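November, afternoon session, bench 2

Picked up where the last entry stopped. Arm homed fine on the second try. The first try stalled at the shoulder joint and threw the same following error as before, cleared by power cycling the controller. Still no idea why it only happens from a cold start. Leaving it on the open list.

**Goal for today:** get the pick-and-place code for the Govisitz round to run end to end without anyone touching the keyboard. The task sheet wants the food item moved from the rack to the basket, then the basket left where it is. Points for placement inside the rim, points off for contact with anything else on the table.

**Setup**

- Table layout B from the task sheet: basket in the open middle, rack and oven on the left, tray and can box on the right
- Okis controller, firmware not touched since last month
- Wrist camera on the short bracket
- Grip force at the default, finger opening at max on approach

**Calibration**

Redid hand-eye calibration, because the bracket screws had been off. Used the printed board from the Priswood kit. Took 37 poses and threw out the two worst. Result is saved as `handeye_b2`. Please don't overwrite it, make a new file if you redo it.

Exposure was on auto and kept jumping whenever the fingers came over the light tray. Fixed it at 2227 in the config. The picture is a little darker now but it stays put between shots, and the rim detector likes that a lot better.

**Rim detector**

The old version fitted a circle to the outer edge and got pulled off by the shadow, low and to the right. Changed two things:

1. Fit an ellipse. The basket comes out slightly oval unless the camera is dead overhead, and it never is.
2. Mask on color first, then look for edges. The orange stands out well from the tabletop, so the threshold can be loose.

Center estimate is steadier now. I also tried using the hub at the bottom of the basket as the center, with the spokes as a check. It works with nothing in the basket and is useless as soon as a bag goes in, so I took it out again. Code is in the `hub_center` branch if anyone wants it.

**Bags**

Harder than the basket. The clear wrapper throws highlights and the segmentation splits one bag into several pieces. Merging pieces by distance helps, but then two neighboring bags on the rack become one. Tried closing the fingers on the crinkled top edge only. Slipped on the first few, held after I slowed the lift. Lift speed is now half of what it was. We lose time there and can get it back on the return move.

Watch the base rail on the rack. On one approach the left finger rubbed along it and pushed the whole rack back a bit. Raised the approach height in `rack_pick.yaml` and it has cleared the rail since then.

**Full runs**

First run stopped at the place step with a timeout. The log shows error 1446, which the manual lists as "target outside workspace." It was a sign mistake in my offset. Second run finished. Third run finished but let go of the bag early and it hung over the rim, so no placement points. Did not get further than that before the room was needed.

**Open**

- Shoulder stall on cold start
- Bag merging when two hang close together
- Release height: try lower, check that the fingers still clear the twisted rim
- Return move can go faster
- Ask the Štefanec team if they run layout B with the same tray. Ours has a raised lip and their drawing shows a flat one
- Back up the config folder before the next session

Whoever is in next: start from `main`, the ellipse fit is merged. Rack settings are not, so pull those by hand from my folder. Don't turn auto exposure back on.

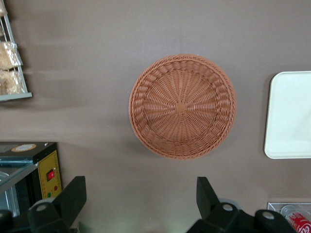 Wrist camera, layout B, fingers open, basket empty.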